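작업 노트 / 2월 / 작성: 쁘라파이 차이야폰 (Prapai Chaiyaporn)

오전 10시. 티켓 재판매 페이지의 하단 안내문을 고치는 일을 계속했다. 어제 왕만식 씨가 Rokham 홀 페이지를 검토하고 의견을 주었다. 안내문이 너무 길고, 공연장 이름이 자동으로 두 번 들어간다고 한다. 확인하니 정말 그렇다. 템플릿 안에서 공연장 변수와 주최 변수가 같은 값을 받고 있었다.

오늘 대상은 페이지 300개이다. 그중에서 100개를 먼저 시험 서버에 올렸다. 이름이 중복된 페이지는 29개 나왔다. 대부분 Bivus 순회 공연 쪽이다. Snorradóttir 독주회 페이지는 다른 문제가 있다. 글자 ó가 주소에서는 o로 바뀌는데, 제목에서는 물음표로 나온다. 저장할 때의 문자 코드를 아직 보지 않았다. 내일 첫 번째로 볼 것.

가격 표시도 적어 둔다. 지금은 원화 금액 옆에 수수료 포함 여부가 없다. 손님은 결제 화면에서 처음으로 수수료를 알게 된다. 만식 씨는 금액 바로 밑에 작은 글씨로 쓰자고 하고, 나는 금액과 같은 크기가 좋다고 생각한다. 결정은 아직 안 했다.

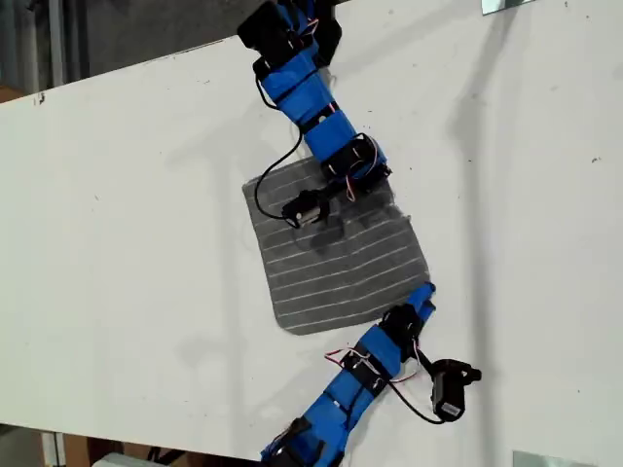
작업대. 줄무늬 회색 천과 파란 로봇 팔 두 대.

오후 2시. 좌석 등급 이름을 정리했다. Prevness에서 받는 목록에는 등급이 4개인데, 우리 표에는 "시야 제한석"이 따로 있어서 수가 맞지 않는다. 우선 시야 제한석을 등급에서 빼고 비고 칸으로 옮겼다. 이렇게 하면 검색 필터에서 안 보이게 되니까 필터를 하나 더 만들어야 한다. 누가 만들지는 만식 씨에게 물어보기.

안내문의 새 문장(초안):
"당사는 공연장 및 출연자와 제휴 관계가 없는 재판매 사업자입니다. 판매 가격은 티켓에 적힌 금액과 다를 수 있습니다."
"다를 수 있습니다"보다 "높거나 낮을 수 있습니다"가 더 분명한 것 같다. 한국어 표현은 만식 씨가 한 번 더 읽어 주기로 했다.

오후 5시. 시험 서버의 캐시를 지우고 다시 확인했다. 중복은 없어졌다. 그런데 취소된 공연의 페이지에서 안내문이 전부 사라졌다. 조건문을 하나 잘못 닫은 것 같다. 이전 버전으로 돌려 놓고 퇴근한다. 나머지 페이지는 이것을 고친 다음에 올린다.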